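Business > Local > Gedley

Print | E-mail

Reading time: 4 minutes

Wanted in Gedley: patient people to show a robot the dishes

December 17, 2020

The newest job in Gedley pays by the hour, requires no degree and consists largely of putting cups where cups go. Closonero, the automation company that took over the old shoe warehouse on the east side in April, has been hiring people to teach its robots how to handle tableware. The robots, by all accounts, are slow learners with very good attendance.

The work goes like this. An operator sits at a bench with a pair of hand controls and drives a robot arm through a small household chore: pick up the cup, set it on the plate, let go, back away. The computer records every movement along with what the arm's cameras see. Then the operator puts everything back in a slightly different spot and does it again. After enough of this, the company hopes, the arm will manage the chore with no one at the controls.

How much is enough is a matter of some debate at Closonero. The first estimate was a few afternoons. The current estimate is "more."

The system is called Vindinia, a name that sounds like a cruise ship and was picked, the company says, because it was available. It can be taught in two ways. In the first, the operator uses the remote controls. In the second, the operator takes hold of the arm itself and leads it through the job, much as you would guide a toddler's hand around a crayon. Trainees tend to prefer the second way for the first hour and the remote for every hour after that, once their shoulders have had a say.

A shift runs 4 hours, with breaks. New hires get 2 days of training, most of which goes into unlearning speed. People who have cleared tables for a living arrive with fast, sure hands and have to be asked to quit showing off. A robot copying a hurried person picks up the hurry along with everything else, and a machine in a hurry around crockery is an expense.

The other thing to unlearn is fidgeting. Anyone who nudges a plate, thinks better of it and nudges it back has just given a lesson in nudging. One of the early practice models reportedly came away with a firm habit of pausing over each cup as if trying to remember its name. It was traced to an operator who liked to stop and sip coffee.

Closonero says the dishes are only a beginning. Bins, plates and cups make a good first course because they come in easy shapes and because the mistakes are easy to see. A cup inside a plate inside a bin asks the arm to reach down past the walls, close its fingers on a thin rim and lift without bringing the rest of the place setting along. Most adults do this while talking on the phone.
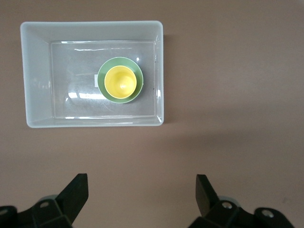

The company's one announced customer is Baptista, the catering supplier two streets over, which washes and sorts rental dishes for weddings and banquets. It has had fewer of both to supply this year and more time than usual to think about its sorting room. Baptista has agreed to try out a single Vindinia station in the spring, next to the regular line and well away from the good china. No sorting jobs are to be cut during the trial, according to both companies. The staff at Baptista have been invited to come and take a turn at the controls, and have so far replied that they already know how to do it.

Closonero plans to have 12 operators on the payroll by then, up from 6 now. The openings are listed on the board at the Gedley library and on the company's website, under a heading that reads "Robot Teacher (Evenings)." Applicants need steady hands, decent eyesight and a tolerance for doing one small thing many times over without improving on it.

Interviews include a practical test. Candidates are given the hand controls, a cup and a plate, and are left to it for almost 12 minutes. Dropping the cup does not count against anyone, though the company would like it known that the recording keeps running.

Print | E-mail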